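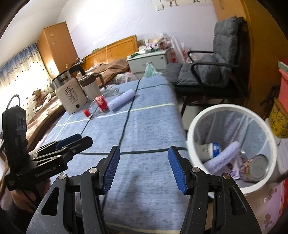

*Bed made up with a light blue grid-pattern sheet, yellow stripe across.*

# Ostow Slatted Bed Base, 75-inch length

We sell this base, and we'd still like you to read the page before you order it. The maker's sheet calls it "silent for life." We don't know how anyone would check that. Our loaner has been in use since last June and it creaks a little near the head end when the weather changes.

**What you get**

- Side rails, end rails and a center beam
- Slats on a cloth tape, pre-spaced
- 5 legs, one of them for the center beam
- Bolts and one hex key (use your own, the supplied one rounds off)

**Load rating:** 600 pounds, spread evenly. That figure is the maker's. Ask how it was tested and you get a brochure. Two adults and a heavy mattress are well inside it. Kids jumping on one corner is a different matter, and no rating we've seen covers it.

**"Tool-free assembly":** No. Gun-woo Yoo in our shop put one together in around 174 minutes, with a break to find the missing washers.

**"Breathable":** It has gaps between the slats. So does every slatted base. If your mattress is damp underneath, look at the room first.
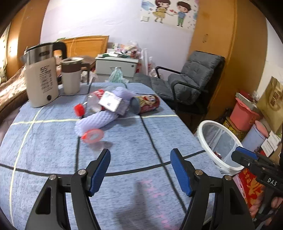 *Checked sheet, grey-blue with black and pale yellow-green lines. Bedding sold separately.*

**Mattress fit:** Measure yours. Labels on mattresses are hopeful, and we've seen two "75-inch" models that didn't match each other. The Mavham foam mattress sits flush. The older Myung spring model slides at the foot end unless you add a grip mat, and we don't think you should have to buy one.

**The center leg:** Screw it down until it touches the floor, then check again after a week. Most of the sagging complaints we get end right there - the leg was hanging in the air.

**Returns:** Unassembled only, in the original carton. Ye-seo Bang handles these and will want a picture of the carton label.

Spare slats are sold singly. The upgraded "comfort" slats cost more, and none of us could feel a difference.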